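Fixing a Gripper That Drops Clear Plastic Halfway Through a Lift

We use hand-held grippers at Drindon to record two-handed demonstrations. In April one pair began letting go of clear plastic during lifts. We logged 12 drops before we stopped and looked at the hardware. The fault was play in the finger linkage, and the steps below are how we found it.

1. Stop recording and set the last runs aside. Ours were 407 and up.

2. Unplug the cables before your fingers go anywhere near the linkage. The jaw can close if the trigger gets bumped.

3. Wiggle each finger pad sideways. If it moves while the arm stays still, tighten the screws. If the whole arm rocks, check the bushings at the pivots.

4. Look at the inner face of each pad. Trim any stray fibers and replace the pad if the surface has lifted.

5. Plug in again and grip from both sides with the table clear of anything breakable. Close both jaws before you raise your hands.
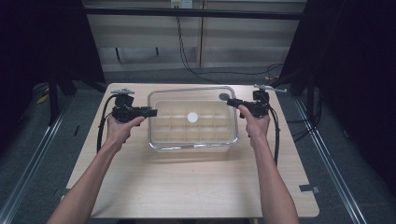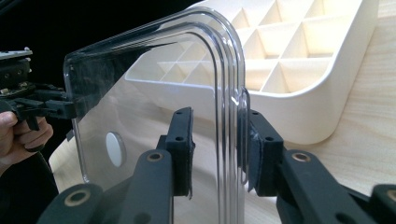
Ilgın Güneş objected to step 5 when she read the draft, saying that a light grip test will pass on a gripper with a worn bushing and that the plastic should be held up for a full minute. We tried it her way and found a second bad pivot, on the other gripper.

6. Repeat the hold three times. If the plastic slides at all, tag the gripper and take it out of use.

Replacement bushings are in the Gullitz drawer. Write the swap in the log with the run number.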